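Snack table, the short version

10 Dec 2025

Ok quick one because the oven timer is going and I promised I would write this up before the weekend. Yes I am doing the snack table again. No I did not learn anything from September.

For anyone new - every winter we have the open house, people come through all afternoon, they stand in the hallway with their coats on and eat things. That's it, that's the event. The first year I cooked for it. Two soups and a thing with leeks. Everyone ate the crackers. So now it's mostly stuff out of boxes and cans and I put my energy into what goes where.

Budget first, I got three messages asking. I had a 2000 limit in my head for the whole winter, parties and birthdays and all of it, and I'm at 2596 and it's only the second week of December. So. Whatever is left in the pantry is what you're getting. I went through the shelves last night and there's more than I thought. Crackers, two kinds. A jar of the Kuruc pickles, unopened, hiding behind the rice. Half a bag of Gurno coffee that smells fine. More than 10 boxes of tea, I don't even drink tea, people bring it as a present and I say oh lovely and up it goes.

Then the question of what should be out on the table and what stays in the kitchen till someone asks. I have feelings about this. Sweet things out, always, in the box if the box is nice. Drinks on a tray so they can be moved in one go when somebody needs the table for a cake. Chips in the kitchen or they're gone by two o'clock.

Shortbread and the tray, then. 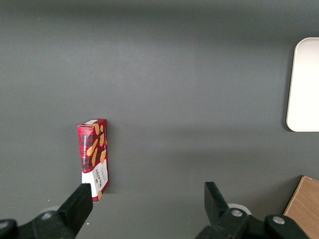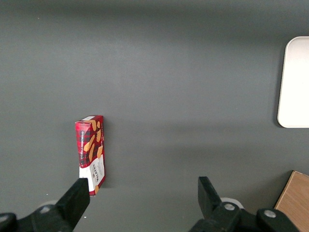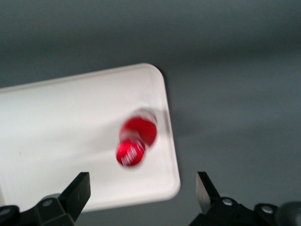 I used to decant everything. Little bowls, the glass jar with the lid that doesn't quite fit, a cake stand I found at the flea market out in Gokholm for next to nothing. Looked great for ten minutes. Then crumbs, and nobody knew what anything was, and I spent the whole afternoon saying vanilla, it's vanilla, no, no nuts I think, let me go check the trash for the package. Never again. The box says what it is. If a person needs to read the ingredients they pick it up and read the ingredients. And tartan is basically a decoration already, I can skip the ribbon.

Also boxes stand up. Nobody believes me how much room this saves. A plate of cookies takes up the space of a plate. A box on its end takes up hardly any, and you can line up a few at the back like books and have the whole front free for cups. When one's empty you flatten it and pull the next one forward.

Tray notes, since I have strong opinions there too:

Get one with a rim. Does not need to be a high rim. A flat board is pretty and everything slides off it the second you tip it, ask my carpet.

Light colored trays show every drip. I still like them best. You see the drip, you wipe the drip. On a dark one it sits there and goes sticky and you find it with your sleeve.

Don't load it full. I know it looks stingy half full but you have to get it through a doorway, past coats, past a toddler. I'd rather go back to the fridge four times.

Cans not bottles. I went back and forth on this. Big bottles are cheaper, sure, but then you need glasses, and the glasses get left on the windowsill and the bookcase and once in the bathtub, and the last third of every bottle goes flat and I pour it down the sink the next morning feeling bad. With cans people take one and walk off with it. Rinse, crush, recycling bag under the table, done. The bag under the table is importnat, if it's in the kitchen they won't go.

Wait, timer

Back. That was the cheese straws, test batch. Bit dark on one side, my oven runs hot at the back and I forget every single time. Ate four standing up. They'll do. Recipe is just puff pastry from the freezer, grated cheese, a lot of pepper, twist, bake till you can smell it. I'm not writing it up properly, there's nothing to write up.

So the plan for the day as of now:

Morning - clear the table completely. Everything off, mail, charger, the plant. Wipe it. Let it dry before anything goes on, last year I didn't and the bottoms of the cracker boxes went soft.

Late morning - sweet stuff along the back. Napkins at both ends, not just one, there's always a jam when it's just one.

Noon - tray goes on the left side, nearest the kitchen. Cans from the fridge at the last minute.

After that I'm off duty. Coffee is self serve, the big Wermont thermos, you push the top. If it stops coming out it's empty, it isn't broken, please don't unscrew it. Someone unscrewed it last year and we had coffee on the ceiling. I still dont know how.

Still need: ice, napkins (I have about six, from three different birthdays), something for the person who doesn't eat sugar, something for the person who doesn't eat wheat. Rice crackers probably and the pickles. Grapes if they look ok at the store, they didn't on Monday. Oh and a second recycling bag.

A few of you asked what to bring. Please don't bring tea. I mean it kindly. Bring a folding chair if you have one, we're always short, or oranges, oranges are good because they just sit there in a heap and smell nice and whatever isn't eaten I'll have for breakfast. If you really want to bake go ahead but put it in a tin you don't need back, I still have two from last time and no idea whose they are. Blue one with a dent, round one with a sleigh on it. Claim them at the door.

Shoes off if it's been snowing, otherwise I don't care.

Going to do the second tray of cheese straws now and turn it around halfway through this time. Will post the start time when I've asked the neighbors about parking, should be tomorrow.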